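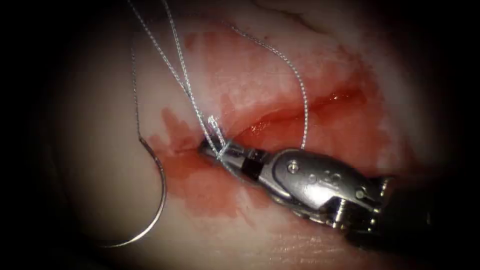 My aunt Houda El Fassi has owed me 50 dollars since April, and I want it on record that I only brought it up once. We were in her kitchen in Flundale, going through the box of wedding napkins my cousin wanted hemmed by morning, and she was telling me my stitches were a disgrace. She isn't wrong! A proper stitch, she says, goes in like that curved needle at the edge of a long narrow cut, with the thread trailing from it, and mine go in like somebody falling down stairs. So I said fine, maybe I'd sew better if I had my 50 dollars. She put down her scissors. She asked if I remembered who paid for my bus to Benmoussa when I was 9. I did not remember. I said I did.

We hemmed for a long time after that without talking - well, she hummed. It was the song from the old soap commercial, the one that makes me want to climb out of a window, and she knows it.
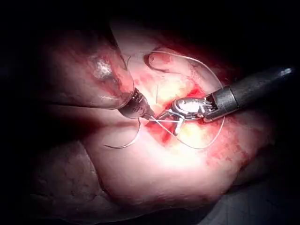
Around midnight she made mint tea and got soft, the way she does when her eyes are tired. She told me how my grandmother taught her to hem on the back porch, one lamp between them and moths all over the cloth. They used white thread for everything, the same white as the strand hanging from those slender little jaws, even on black pants, and the whole family walked around with bright ankles. I laughed so hard I stuck myself. Houda looked at my thumb, then went to her purse and handed me two twenties. "The rest," she said, "when you can do a corner."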